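Home / Family Life / Work With Us / Call for Participants: Family Screen Habits Study

Families wanted: a twelve-week study of how kids and parents watch together

Posted Aug 5, 2018

Sillach is looking for families with children between the ages of 4 and 11 to take part in a paid home study on streaming and shared viewing. We want to know how households pick what to watch, who holds the remote, when the TV goes off, and what gets watched twice. The study is run by our family research group and led by Elsa Lappalainen.

We have places for 74 families. Applications are read in the order they come in, and we will close the form when the places are filled.

What the study is about

Most figures on children's viewing come from the streaming services or from short phone surveys. They say how many minutes a show was played. They say very little about whether anyone was in the room, whether a parent was folding laundry on the couch next to the child, or whether the show was picked by a six-year-old after a long argument with a nine-year-old. We want to collect that part.

Last year we ran a smaller version of this study under the name Cevora. Those families kept a paper diary. The diaries were good but tiring to fill in, and a lot of pages came back blank after the third week. This time the diary is on your phone and takes a few minutes a day. Paper is still available if you prefer it. Tell us on the form.

What you would do

Fill in a short diary entry each evening for twelve weeks. The entry asks what was watched, on which device, who was there, and how it ended. You can skip up to 5 evenings without losing any payment.

Have two phone calls with one of our interviewers, one near the start and one near the end. Each call is 40 minutes. The second call includes ten minutes with your child, if your child wants to talk. If not, we use the time to talk with you.

Try one change to your routine in the second half of the study. You choose it from a list we send. Past choices have included a family night with one vote per person, a set list of shows downloaded ahead of the weekend, and no autoplay. We do not ask anyone to cut down on viewing or to add more. The change has to be something you could live with for six weeks.

You do not need to install anything on your TV. We do not ask for your streaming passwords, and we do not want them. We do not record audio or video in your home.
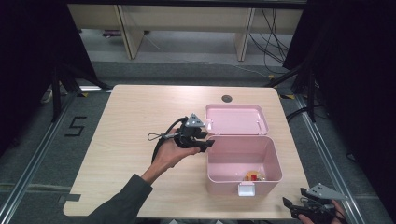 Sjöberg, a parent from the Cevora round, wrote to us that the diary was less of a chore than the vote. Her two boys voted against each other every time, and the deciding vote was always hers, so she got blamed for every movie for six weeks. She would still do it again. Her advice to new families was to fill in the entry while the credits are running and not leave it until bedtime, when she could never remember which episode they had stopped on.

We have taken that advice. The reminder now goes out at a time you set yourself, and you can change it during the study.

Who can take part

You can apply if all of these are true:

You live in the United States and have at least one child between 4 and 11 at home for four or more nights a week.

Your household uses at least one streaming service, paid or free. It does not matter which one. Families who also watch cable, DVDs or library discs are welcome.

One adult in the home can be the main contact for the full twelve weeks.

No one in the home works for a streaming company, a TV network or a maker of children's media.

We are short on a few kinds of households and would like to hear from more of them: single-parent homes, homes where a grandparent does most of the after-school care, homes with slow or limited internet, and families who speak a language other than English at home. The diary is available in English and Spanish. If you share custody and your child watches in two homes, you can still apply. Only your own home is part of the study, and you do not have to report on the other one.

Payment

Each family that completes the study receives $343. It is paid in three parts: after week four, after week eight, and after the last phone call. If you leave early you keep what you have been paid up to then. Payment is by check or direct deposit.

You may have to report the payment as income. We will send you a record of it at the end of the year.

Privacy

Your name and contact details are kept apart from your diary. In anything we publish, families appear under a number, and we change or leave out details that would point to one household. Children's first names are not used at all. You can ask us to delete your diary at any time up to four weeks after your last call. After that the entries are already mixed into the totals and we cannot pull them out.

The study is paid for by Enavano, which makes planning tools for parents. Enavano will see the final report. It will not see diaries, call notes or contact details, and it cannot use the study to send you offers.

Dates

The first group starts in the fall. A second, smaller group is planned for May, and families who apply after the fall places are gone will be asked if they would like to wait for that one. Please do not apply twice.

How to apply

Fill in the form on our Work With Us page. It asks for your zip code, the ages of the children at home, the devices you use and the best time to call. It takes less than ten minutes. We sent the call to some 4,000 newsletter readers before posting it on the site, so a few places are already spoken for.

If you are a match, an interviewer will call you within two weeks to go over the consent form. Nothing is signed before that call, and you can say no at the end of it. If you are not a match we will tell you by email and delete your form.

Questions about the study can be sent to Elsa Lappalainen through the contact page. Put "family viewing" in the subject line — otherwise it goes to the newsletter desk and takes longer. She answers most messages herself, usually in the morning.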